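Subject: Re: [clelesholm-bots] Fridge door routine, base too close

Violeta, I moved the stop point back 200 mm and ran it again last night.

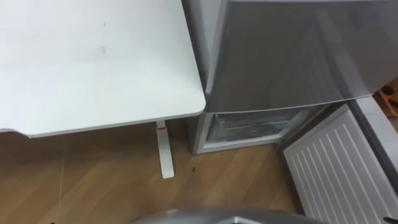
The lower door needs more room than I gave it in August. With the desk right beside the fridge, the base can't swing left, so I back straight out first and then turn. I also cut the turn speed to 11 degrees a second. Config is in the Nakpan folder.

Ginevra

On 10/3/24, Violeta Figueroa wrote:
> How far back does the base stop? Mine clips the door if it's under 300 mm.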